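How to Read a Bill Summary Without Getting Fooled

Start with the bill itself and leave the press release for later. Sponsors write those.
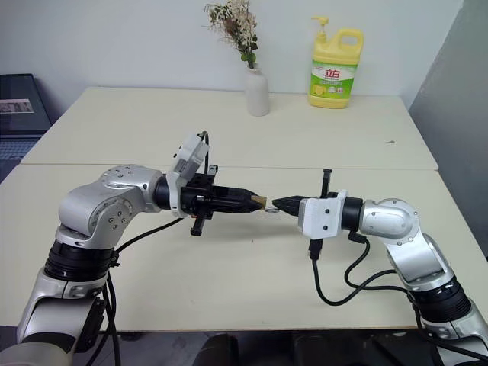 Divya Kamath thinks even that is too generous: the summary printed on the bill, she says, left out the effective date twice last session.

1. Find the struck-out text. Cuts matter as much as additions - often more.
2. Check who is exempt. A "statewide" rule may skip towns under 3,000 people.
3. Look for the start date. Plenty of laws wait 100 days, and a few wait for money that may never come.
4. Read the last committee amendment, even if it showed up 15 minutes before the vote.

If a claim has no section number behind it, ask for one. I'd give the office 30 days, then call again.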